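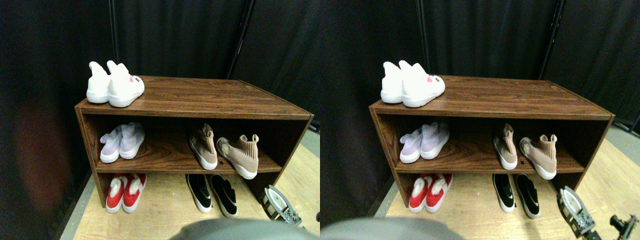
木架上的白色运动鞋与浅紫色运动鞋,后者鞋面有针织质感,鞋底为白色

栏目:走访 > 鞋材与工艺
九月 本刊编辑部

Hulthorpe 的厂区开放日安排在上午,9 点签到,分组进入车间。本次走访的重点有三处:针织鞋面的编织与定型、中底发泡、鞋底贴合及其后的物性检测。裁断和包装只从参观通道经过,没有停留,本文略去。

厂区分两栋楼,前楼做鞋面,后楼做底,两楼之间有连廊。连廊内设半成品暂存区,鞋面按码数装箱,箱外挂流转卡。流转卡上除款号和码数外,还有纱线批号一栏,供出现色差时回查。带队的工艺人员说,浅色鞋面的投诉大半与色差有关,深色款很少,因此浅色订单要求同一双鞋的左右脚出自同一批纱、同一台机。这一条写进了作业指导书,但指导书没有规定换纱筒时如何处理,目前由机台操作员凭记录补注。

一、针织鞋面

编织车间使用电脑横机,设备由 Zevico 供应。鞋面一次织成整片,鞋头、鞋身、领口的组织结构不同:鞋头较密,鞋背留有透气孔位,领口用双层组织形成包边。织片下机后尺寸偏大且卷边,必须经过蒸汽定型才能进入下一道工序。

纱线以涤纶为主,在鞋头和后跟处加入热熔纱。热熔纱在定型时部分熔融,冷却后使该区域变硬,从而减少补强片的使用。这种做法的好处是工序短,缺点是对温度敏感。温度偏低时热熔纱没有充分熔融,成品穿着一段时间后鞋头塌陷;温度偏高时表面发亮,手感变脆,浅色纱还会泛黄。现场展示了几片对比样,偏高与正常之间的差异在浅色片上很容易看出来,在黑色片上需要侧光观察。

定型模为铝制鞋楦形,按码数成套。织片套模时以后跟中线和鞋头中点为基准,两点对齐后再拉平两侧。套模偏斜是这一工序的主要不良,表现为领口左右高度不一致。车间在模具上刻了基准线,操作员套完后用手指沿线触摸一遍再送入定型箱。参观者可以上手试套,笔者试的一片偏斜明显,被退回重套。

机台旁另设一个小样台,用于新款打样。据介绍,一个新组织从程序到可量产的织片,反复修改的主要对象是领口的回弹。领口太紧不易穿脱,太松则后跟不跟脚,而纱线换色后张力也会随之改变,所以同一程序换色后仍须重新确认。这一步没有捷径,打样人员的桌面上堆着标注不同张力值的织片。

二、中底发泡

后楼一层是发泡车间,进门前须更换劳保鞋并摘下金属饰品。厂内中底以 EVA 为主,配方按硬度分档,另有一条线试做共混料。混炼、出片、造粒之后进入注射发泡,开模瞬间中底弹出,体积较模腔明显增大,随后在恒温通道内逐段降温收缩。

恒温通道是这一车间最值得看的部分。收缩若过快,表皮先定型而芯部继续收缩,中底会翘曲,前掌和后跟的厚度也难以稳定。通道分段控温,出口处用卡板抽检长度。卡板只有通过和不通过两种结果,操作简单,但不提供趋势数据。问及是否改用测量记录,答复是正在评估,暂未列入计划。从工艺控制的角度看,通过率高的时候卡板足够用,一旦配方切换,缺少趋势数据会使调机变慢。

白色中底对洁净度要求较高。混炼机由深色料切换到白料时要用清机料多次冲洗,冲洗出的料降级用于对颜色没有要求的部件。排产上尽量把白料集中在一起做,浅色其次,深色最后,一个循环结束后统一清机。这个顺序与订单交期经常冲突,墙上的排产板可以看出多处手写调整。

白底黄变也是现场讨论较多的问题。原因不止一种:抗氧剂选用不当、胶水残留、仓储环境中的氮氧化物以及包装材料中的成分迁移都可能导致发黄。厂方的做法是底料、胶水、包装纸分别送检,再组合送检。单项合格而组合后发黄的情况出现过,因此组合送检后来成为固定项目。

三、贴合

贴合线为常见的流水布局:打粗、处理剂、烘干、刷胶、烘干、贴底、压合、冷定型、拔楦。胶水为水性聚氨酯,供应商是 Lam。水性胶的气味比溶剂型胶轻得多,站在线边可以正常交谈,但对烘干的要求也更高,水分没有排尽就贴底,初粘力不足,后跟和鞋头两处最先开胶。

针织鞋面的贴合比皮面麻烦。织物本身有孔隙,处理剂容易渗入,刷胶线一旦超过底墙边缘,拆下来也无法擦净,浅色面基本只能报废。现场采用先画线后刷胶的办法:鞋面绷楦后套上假底,沿边画出结合线,刷胶以线内为准。画线用的是消色笔,经烘箱后褪色。笔者注意到个别鞋面上线迹仍隐约可辨,线长解释说该批笔芯更换过,已通知停用。

压合机的压力按款设定,墙式压合与平压结合。压力不足胶层不均,压力过大则白底侧墙留下压痕。首件确认时需要切开一只鞋检查胶层,切开的样品留存到该批出货。

四、检测室

检测室在后楼二层,面积不大,温湿度受控。常规项目为剥离强度、耐折、耐磨、色牢度和耐黄变。耐折机旁贴着试样记录,鞋底前掌按规定角度反复弯折,每隔一段停机检查裂口长度。

剥离试验在现场做了一次演示。演示样取自当天的首件,编号 798,试条从鞋底侧面切取,夹持后匀速拉开。破坏形式为材料破坏,发泡层先于胶层撕裂,判为合格。检测人员强调,数值之外更要看破坏形式:同样的读数,胶层脱开与材料撕裂说明的问题不同,前者即使数值达标也应回查处理剂和烘干记录。

耐黄变采用紫外灯照射,对照灰卡评级。鞋面与鞋底分开放置,也有整鞋放置的试样。浅色针织面在照射后领口的变化往往早于鞋身,原因可能与领口内衬的泡棉有关,厂方没有给出定论。

五、仓储与陈列

成品发往 Grekero 的仓库,厂内只保留短期库存。参观路线的终点是样品间,陈列往季款与在研款的鞋面、中底和成鞋,允许拿取,不允许拆解。样品间光源为固定色温,与检测室对色灯箱一致,这样客户看样时的判断与检测结论不至于相互矛盾。一些年份较久的白底样品已有轻度泛黄,标签注明了存放方式,作为对照保留。

样品间的架子没有做避光处理,对长期留样而言不够理想。笔者就此提问,得到的答复是留样另有一套存放在纸箱内,陈列件不作为留样依据。

六、几点记录

开放日每场限额 300 人,分组后通道内仍偏拥挤,发泡车间因噪声较大,后排听不清讲解,建议携带耳机式接收器或站在队伍前部。全程用时 4 小时,含中途休息。编织车间可以拍照,发泡配方区和检测记录不可以。

资料袋内附有工艺流程单页和纱线色卡。流程单页中定型与绷楦两道工序的顺序印反了,以现场为准。色卡为实纱缠绕,可用于比对,但未标注染厂批次,不宜作为下单依据。

自驾者由南门进入,货车通道上午占用,停车需绕到后楼一侧。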